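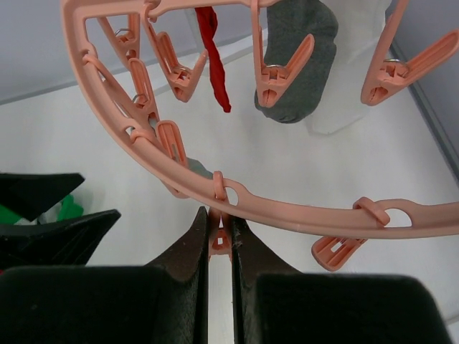 Socks drying stiff as cardboard, please help

Moved into a third-floor walkup in Vunville in March. No dryer, no balcony, and one window that opens if you lean on it. Shirts dry fine. Socks take two days, come out crunchy, and smell like a pond by Saturday. I've been draping them over the radiator. Is there a trick, or do I just buy 300 pairs and throw them out as I go?

pondfoot

Posted by Madus

Get them off the radiator. It bakes the outside while the toe stays damp, and the damp toe is your pond. Hang each one by the cuff, toe down, with air on all sides. A clip hanger does this in the space of a dinner plate.

The crunch is mostly leftover detergent. Whatever the cap tells you to pour, pour half, and run a second rinse. Give every sock a hard snap before it goes up, like you're mad at it.

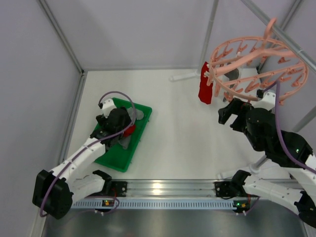 Sort while they're still wet, too. Thick ones go on the outside clips, thin ones in the middle, and keep pairs next to each other unless you enjoy matching grays at 6 a.m. A small fan on low, pointed past the socks, helps more than heat does. Mine take one night now – two if it's raining.

Posted by Cuautle

Vinegar

Posted by Pratel

To expand on the above: half a cup of white vinegar in the rinse, never in with bleach. It helps with the smell. It did nothing for my towels, which could still sand a deck.

I'd also spin the load twice. My machine takes 38 minutes for the short cycle and leaves everything sopping, so I run the spin again by itself. The downstairs neighbors have opinions about this – keep it before nine. 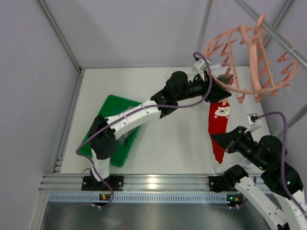

Red sock under a round clip hanger

If the smell survives all that, clean the rubber seal on the washer door. Wear gloves. Don't look too closely at the rag.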